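November 21, 2023
Hand-held collection, tidy-into-the-tub task. Wurnbridge floor, afternoon.

Target for the task is 1000 usable episodes. I have stopped saying this out loud when Ottar is in earshot, as he starts doing arithmetic.

Today's batch is mixed objects into the round tub: bottles, one yellow book, whatever else Bontu puts within reach. Both grippers, seated operator. Instructions as written on the sheet: start with hands apart and jaws open, pick up, release inside the tub, hands apart again, stop. Elsa's reading of "hands apart" is generous and mine is mean, so between us the policy is going to learn that either is fine.

The book remains a pig. Bottles forgive you. Grab one anywhere near the middle and it goes where you meant it to. A hardcover held by one corner turns into a lever and your wrist does the rest, and then the marker cube swings round to face the wrong way and tracking drops.
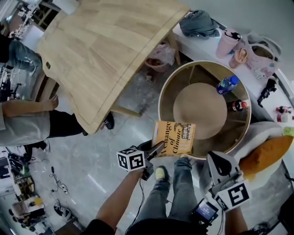
Things to sort before the next batch:

Corner grabs. Do we keep them? Wenche L. says yes, because a robot will end up there sooner or later and ought to have seen somebody get out of it. Wenche S. says we are teaching it bad manners. I have tagged them "corner" and left the two Wenches to it.

Cube visibility. Keep at least one face towards the head camera during the whole carry. Easy to write down. Try it with your elbow against your ribs.

Cables. They go down past the knees and then off across the floor in whatever direction they please. Please look before you push your chair back. I say this as the person who didn't, last week.

Dropped 19 episodes in review this morning. Most were tracking loss. 3 were me talking to Ottar and putting the object down in the wrong place with great confidence. Those are labelled "operator error", in Ottar's handwriting, underlined.

Tried a slower approach to the rim after lunch: tilt first, then lower, instead of the other way about. Feels ridiculous, like feeding a letter to a dog. Keeping it for the next batch anyway so we have both styles in the set.
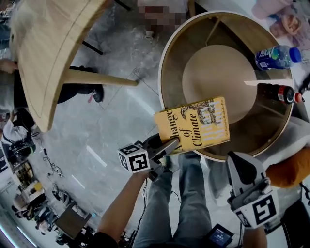
Book at the rim, tilted. Gripper on the lower edge.

Bontu wants the Golutik replay script run on everything from today before we collect any more books. Fine by me. If the jaw width trace is noisy again I'll swap the 2 grippers over and see whether the noise moves with them.

Still to do: rename the task folder. "tub_final_new" was me, sorry.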